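Naming a Housing Scheme: Does the Brand Reach the Tenants?
Student project report, Kenta Aoki and Kimie Ishida
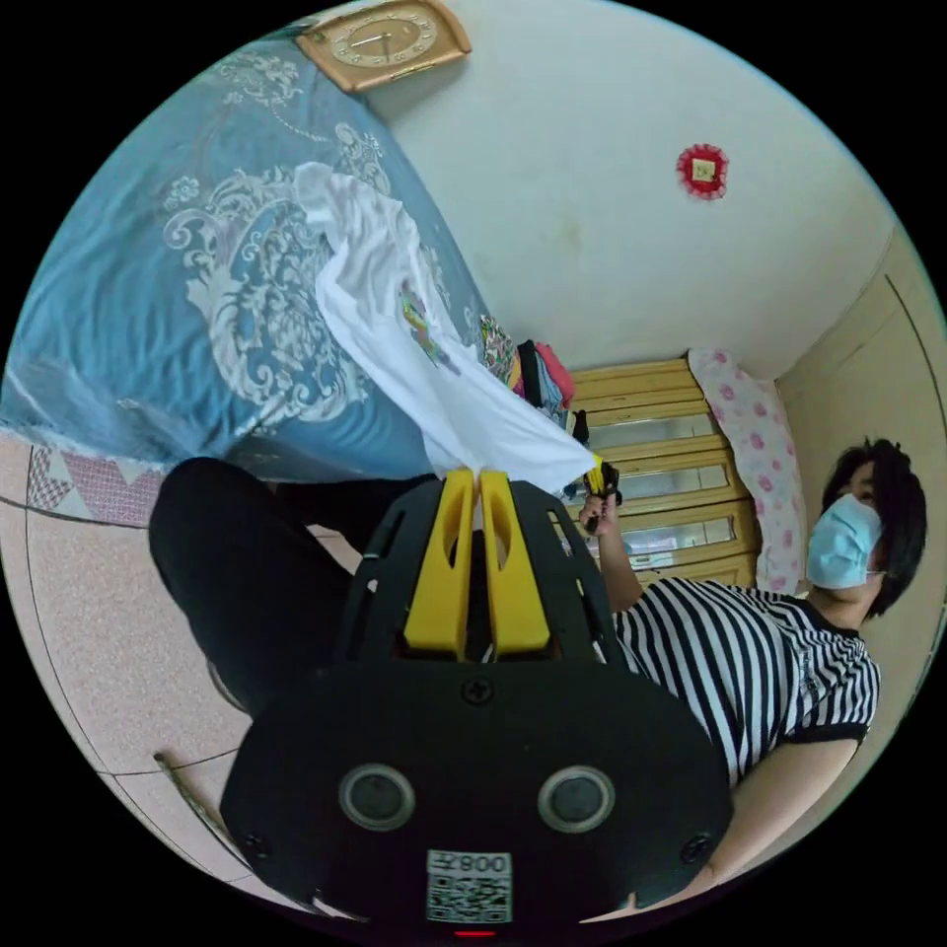
We started this project with a doubt. Housing providers spend money on names, logos and brochures for new rental buildings, and the design firms that make them say the work "builds community." We wanted to know if anyone living in such a building would agree.

Our case was Potemau, a block of 70 apartments in Altuvstead, let at below-market rent. The landlord, Barroso, hired a small design studio called Osach to come up with the name, the signs and a welcome booklet. The block opened in March, so memories of moving in were still fresh when we went door to door.

We left a short form at every apartment and got 50 back. That is a better return than we expected, but the people who fill in forms are probably the ones who already have opinions, and our figures should be read with that in mind.

Only 13 tenants said they used the name Potemau when telling someone where they lived. The rest gave the street. Several had thrown out the booklet, and one wrote that she would have liked a page on how to reset the boiler more than the one on "our story." We found the boiler instructions in the end, on the inside back cover, in pale gray type.

The signs did better. Tenants liked the large floor numbers by the stairs, and a delivery driver we spoke to in the lobby said the same. But large numbers are just good signs. Osach counts them as part of the brand in its own write-up, and we are not convinced they belong there.

Barroso told us the name had helped the building let quickly. We asked for letting times from its other buildings to compare and were given 2, both much older and in a different part of town. Low rent seems a simpler explanation - the waiting list was open before the name was chosen.

Kimie thinks we are being a little hard on the booklet, which does list bus routes and trash days clearly. We agreed to say so.

If we did this again we would visit a block with no branding at all and ask the same questions there. Without that, we can't say what the name changed, and we don't think Barroso can either.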